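Equipment planning: frequently asked questions

Updated July 2025

Who approves a purchase?
Kerstin Ljungberg at Cludham signs off anything over 955 pounds. Smaller items go through the Corkdale cost code and need only a line manager.

Do we have to simulate a cell before ordering it?
Yes, for any cell with two arms. Build the bench and both arms in Preva and attach the saved file to the request. Requests without it are returned.
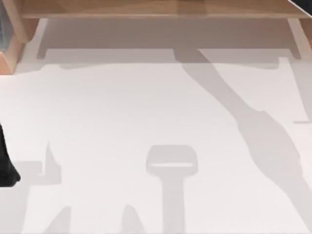 Reach and bench height should be settled at this stage. A change to the bench after the order is placed is charged to the requesting team, and Mikkelsen will quote again for the mounts.

What should the budget line include?
Arms, grippers, mounts, bench, guarding, delivery and training. Allow 200 pounds per arm for cabling. Spare gripper fingers are a separate line, code 1217.

Can I carry money over to next year?
Only if the order number was issued before the end of May.

Can we hire instead of buying?
For trials, yes. Send the dates and the floor area needed to Somkiat Ongart, who holds the hire list.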